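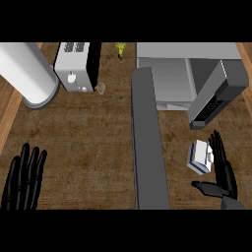
Lalit Mathur says the new Rakdale build has cut false alarms to almost nothing and we should move every desk over to it before the license on the old scanner runs out. I'd like to see that on our machines first.

11/03/2025

Test box reimaged this morning, patched, network off except for the update server. Rakdale installed with defaults. Old scanner (Turunen) left on the second box for comparison, same image, same files.

Sample folder is the September set, 3,373 files. Of those, 2,000 are known clean, mostly installers and office files people here really use. The rest are bad or at least rude (toolbars, bundlers, a couple of keyloggers).

Full scan on Rakdale: 3 clean files flagged. Two are our own backup scripts, which Turunen has never minded. The third is the Dilthorpe label printer installer, signed, straight from their site. So "almost nothing", fine, but one of those would stop the print room for a morning.

The results page says "threats neutralized" for everything, including tracking cookies. I don't count a cookie as a threat and I don't think the vendor does either, except on the results page. Exported the log and stripped those out before comparing.

Turned the real-time part off and on again twice. Second time the tray icon went green several seconds before the service was running. Need to repeat with a stopwatch. If the icon lies, I don't want it.

Lalit's numbers came from the vendor's trial dashboard. That only shows alarms a user disputed, and our users don't dispute things, they click OK. Asked him for raw logs.

Have not tried: archives with passwords, USB sticks, anything on the laptops with the Novel disk encryption. Sleep/resume on those broke with the last product we trialed.

No move yet. Keep Turunen on, ask for a one-month extension, rerun with the same folder once the next definitions come down. Don't whitelist the scripts before then or the rerun is worthless.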